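FOR IMMEDIATE RELEASE

Wumitz publishes Tandullow, a bench practice guide for small robot arms that handle food and household items

November 18, 2019 — Wumitz today released Tandullow, a written set of good-practice rules for people who run tabletop robot arms near other people. Free to download. Version one, 132 pages including the forms. Comments are open through the end of December.

The guide covers arms on tables, with a person close by setting out objects, resetting them, changing grippers. Rooms like that often have no fence and no light curtain. Just a table, a controller, a stop button somewhere and a person who has done it many times before.

"Most of the rules people hand us were written for a factory cell," said Yaryna Sydorenko, who led the writing. "Good rules. Hard to use on a table you can reach across. So we wrote down what we do and then argued over it for a year."

What's in version one:

Before power-on. Walk the reach of the arm, full circle, at floor level and at shoulder level. Anything that can be knocked over goes outside the line. Stop button within reach of the person doing the resets, not only the person at the keyboard. If those are two people, two buttons.

Speed. One slow setting for anyone with hands over the table. No exceptions for "just moving the plate." A written note in the log when the slow setting is turned off, with initials.

Cables. The longest chapter, and the one that drew the most mail in the draft round. Slack has to be enough for the full wrist turn but must be checked at the far corners of the table, not only at the home pose. Floor cables routed or covered where people walk. Check again after every change of tool or camera.

Objects. Fruit and vegetables get their own section. Soft produce bruises, leaks and ends up on finger pads. Replace on a schedule, wipe pads and table between sets, and nothing that has been on the bench goes back to the kitchen. Ever. Dishes used on the bench stay on the bench and get marked underneath.

Grippers. Pad wear limits, how to record a pad swap, and what to do when a grasp goes wrong and the object is stuck. (Stop first, then hands. The draft had this the other way around in one table, thanks to the readers who caught it.)

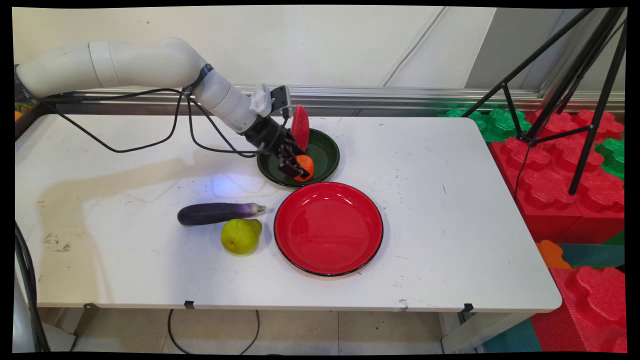
Logs. One page per session. The guide sets a full check of joints, mounts and fasteners at every 500 hours of motion, sooner if there has been a hard contact. Hard contact is defined in the back, with a short form to fill out. Near misses go on the same form. Wumitz asks that near misses be written up the same day, by whoever was closest, in plain words.

The draft, known as Beta, was circulated earlier this year and brought in 2589 comments. Every one was read and sorted, and a table of changes is posted next to the guide. The largest changes are in cables and in the reset procedure, which went from two pages to six. A proposed rule on closed shoes was kept. A proposed rule on tablecloths was droped.

Waweru, which runs training for lab and workshop staff, will teach a half-day course built on the guide. First sessions in December, small groups, hands on.

"People know to keep clear when the arm is moving fast," said Rochelle Tillman, course lead at Waweru. "It's the pause that gets them. Arm stops, they reach in, and it's only waiting for the next command. We spend an hour on that alone."

Tandullow is voluntary. It does not replace national law, the arm maker's manual or a site risk assessment, and it says so on page one. Where the manual is stricter, follow the manual. Organizations may copy and adapt the forms with out asking — a line of credit is welcome.

Not covered in this version: mobile bases, two arms on one table, anything hot, anything sharp. Two-arm tables are next. Labs with incident logs they're willing to share for that chapter should get in touch, names can be removed.

Printed copies: 500, spiral bound, for teams that want one at the bench. One per site while they last.

Press and comments: the Wumitz press desk, attention Yaryna Sydorenko. Course booking: Rochelle Tillman at Waweru.

###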